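An afternoon at the Branley open day

I had promised myself I wouldn't go to another robot demonstration. The last one was in a hotel conference room and consisted of a man in a gilet waving at an arm that waved back, after which we were all given a tote bag. But my sister-in-law runs the linen side of a care home, she had been sent an invitation to the Branley open day, and she wanted somebody along who would be rude on her behalf. So in March I took an afternoon off and drove us both over.

Branley is on the kind of business park where every building is the same building. There were paper arrows taped to the lamp posts, two of which pointed at each other. We parked outside a tile wholesaler and walked.

The invitation said "See the future of fabric handling". I do the washing in our house, and I have done for years, so I have views on fabric handling. Mostly that it's dull and takes up the whole of an evening if you let it. I am exactly the person who ought to be pleased by a machine that folds, and I have been told one was coming for as long as I can remember. When I was a boy it was on television, between the jet packs and the food pills.

We were signed in, given lanyards and asked to wait next to the coffee, which was decent. The group was small. Apart from us there was a couple who own a launderette, a man from a hotel supplier called Clonovau who took notes on everything including the fire exits, and several students who already seemed to know more than the staff did.

Our guide was Zbigniew Gajewski, an engineer and clearly not one of the sales people, which counted in his favour straight away. He had a cold and a very dry manner. He began by telling us that the talk we'd been promised in the programme had been dropped because the person giving it had got the date wrong, so we would go straight to the machines. I liked him more and more.

What they have at Branley is a row of benches with a pair of arms on each. The arms are smaller than I'd pictured. I was expecting car factory stuff, big yellow things behind a cage, and these would fit on a kitchen worktop. The project is called Lalla (I asked what it stood for and was told it didn't) and the idea is to get two arms to pick up a piece of cloth, find out which way round it is, and lay it flat. Folding comes later. Folding, Zbigniew said, is the easy part once you know what you're holding, and he said it in the tone of somebody who has had to explain this to a lot of managers.

I'll be fair and say that this made sense to me. If you hand me a fitted sheet, the folding is no great mystery. The trouble is the minute and a half beforehand, standing there with your arms out like a scarecrow, trying to work out whether you've got a corner or just a bit that looks like a corner. A machine would have the same trouble, and it can't even swear.

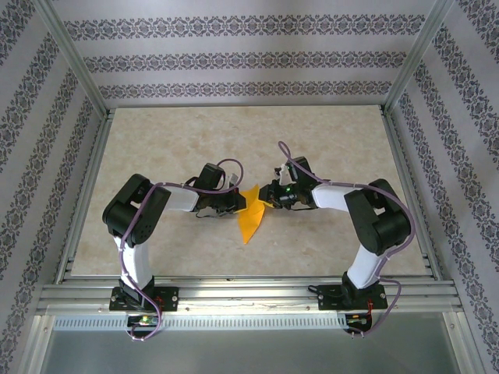 So they start with small pieces. No sheets, no shirts, nothing with buttons. My sister-in-law asked straight out why they weren't using a towel, given that towels are what she has the most of, and Zbigniew said a towel was on the list. She asked where on the list. He said it was a long list.

We were told the first attempt would take 28 seconds, and one of the students timed it on her phone and muttered something to her friend that I didn't catch. I didn't time it myself. I was watching how the things moved, and I'll admit that it was a good deal more careful than I had been ready for. There was a lot of stopping. An arm would come in, think better of it, come in again from slightly further over, and close. Then the other one would do the same. It put me in mind of two people trying to move a sofa who have fallen out in the van.

When it came off, the cloth lay more or less flat and there was a little round of applause, started by the launderette couple. When it didn't, the cloth ended up in a twist and Zbigniew reached in and shook it out. This is the part I want to dwell on, as it's the part that never makes it into the videos. A person reached in and sorted it. He did it in no time at all, with one hand, while talking to us about something else. And then the machine had another go.

I asked how many times in an ordinary day somebody has to reach in. He said it depended. I asked what it depended on and he said the cloth, the light, and how recently someone had changed the software. I said that sounded like a lot of things. He agreed that it was.

Now, compare that with the leaflet. The leaflet, which I have beside me as I type, says "hands-free textile care for busy sites". It has a photograph of a woman laughing at a pile of pillowcases. It mentions a partner firm, Sithole, who would be doing the frames and the delivery and, I think, the servicing, though the wording goes round in a circle there and I couldn't tell you who would turn up if the thing broke on a bank holiday. There's no price. I asked about the price and was told it was too early, and the man from Clonovau wrote that down and underlined it.

I don't think anybody there was lying. I want to be clear about that, because I've been called a grump for posts like this one before. The engineers said plainly what it could do and what it couldn't. It's what happens to their words on the way to the leaflet that bothers me. "We can sometimes flatten a small bit of cloth" goes in at one end and "hands-free textile care" comes out at the other, and a care home manager with a tight budget reads the second one and puts off hiring somebody.

My sister-in-law's laundry room has 5 people on the rota across the week, and she could do with more. I asked her on the way round what she'd want from a machine, if she could have anything. She thought about it properly and said: something to lift the wet loads out, something to sort the socks, and a door that stays open by itself. Folding didn't come into it. Her lot fold while they're chatting, and they fold faster than they chat, which is saying something.

I put that to Zbigniew, a bit unfairly, while he was trying to eat a biscuit. He said he'd never been inside a care home laundry. Then he said he would like to, and asked for her email address, and wrote it on the back of his hand because he couldn't find any paper. She has since heard from him, I'm told, and he's coming over at some point to look at the place. I'd count that as the most useful thing to come out of the afternoon, and it had nothing to do with the arms.

There was a question and answer bit at the end, in a room with too few chairs. The launderette man asked about noise. The answer was that the arms are quiet, and they are, I'd hardly noticed them over the air conditioning. One of the students asked a long thing about training that I couldn't follow, and the reply was longer. Somebody asked if it would ever do a duvet cover. There was a pause, and a woman from the sales side said "absolutely", and Zbigniew looked at his shoes.

I asked when I could expect one in my own kitchen. He said not to throw out the ironing board. The sales woman said they were looking at two years for the first trial sites, and I've put a note in my diary to ring and ask, as I did with the hotel conference room people. (They have stopped picking up.)

Would I go again? Probably, if they do one next spring. I want to see whether they've got as far down the list as the towel. I'd also say that if you run a laundry and the invitation lands on your desk, go and stand by the benches and skip the slides. Take a tea towel from home, a proper old one with a scorch mark, and ask them very politely to try it. I wish I'd thought of that before we were back in the car.

We got lost coming out, thanks to the arrows, and went twice round the tile wholesaler. When I got home there was a full load sitting in the machine that I'd forgotten to hang up that morning. It had to go through again.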